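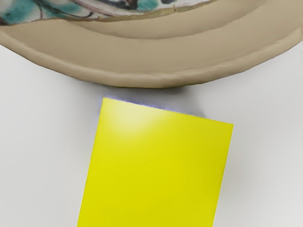 Cell 10 - simulation setup and upkeep

Drosmont workshop, page last touched 15th June

Quick gallery for anyone taking over the cell 10 sim. Captions are short, I wrote most of them between runs. Full settings are in the shared folder under Statamell, same names as here. If a caption and the settings file disagree, go with the file and fix the caption please.

The real cell is a single arm on a fixed base doing pick and place on a tabletop. Sim copy is supposed to match it. Mostly does. The wrist view is where we lose time, so most of this is wrist view stuff.

Close wrist view, dish and block

Yellow block on the pale table, just off the near rim of the tan dish. Painted ceramic piece up at the top, only the lower part of it showing. Good test view - plain flat color next to a busy painted texture, so you catch lighting and texture trouble in one look.

Things to check in it:

Rim outline. Made of short straight bits if you look close. That's the mesh, leave it alone. Berrada sent a smoother dish in December and it took the step time up far enough that we went back to the old one the same afternoon. Smoother one is still in the folder, 1236 in the file name. Don't load it for long runs.

Purple fringe along the top edge of the block. Jagged, worst on the left half. Open ticket, number 1160. Changing the block color does not help, tried it. Changing the table color does not help either. Next thing to try is the edge filter in the render settings, one notch at a time, and write down wich notch.

Shadow under the rim. Should be soft and darkest right below it. If it comes up hard and black the light preset got reset, reload it. Happens after every update so far.

Highlight near the upper left corner of the block. Use it as a quick light check. If it moves to another corner the lamp is on the wrong side, go look at the lamp pose before touching anything else.

Brown edge under the painted decoration is part of the scan. Same for the small dark notch in it. Do not clean these up in the texture, the real piece is rough there too and we want the two to match.

Wrist camera pose

Set the pose from the calibration file, never by hand. I know it's quicker by hand. Last time somebody did that the grasp points were all shifted toward the dish and we chased it through the whole planner before looking at the camera.

Order that works:

Stop the run. Load calibration. Reset the arm to home. Load the scene. Move to the close view. Compare with the saved one at the top of the page. Then start.

If the block sits higher or lower than in the saved view, check the table height first. Then the wrist offset. Table height has been the culprit more often.

Contact settings

Block against table - default friction, fine.

Block against dish - default is too slippery, block slides down the inside and ends up in the middle every time. Use the Drosatier preset. It is a bit sticky on the rim but the drops look right.

Dish against table - locked. Unlock only for push tests and lock it again when your done. Please.

Routine upkeep

Clear the log folder before a long batch. It fills up and the sim just stops, no error.

Run the 31 short test grasps after any change to meshes, lights or contact. Takes a coffee. Save the results next to the old ones, don't overwrite.

Real arm got a new wrist cable and the calibration was redone after. Sim file updated to match. If you have a local copy from before that, delete it.

Still to do

Edge filter test for the fringe. Second lamp preset for the darker room. Ask Berrada for a dish mesh somewhere between the two.

More views coming once the fringe is sorted - no point saving reference views I'd have to redo.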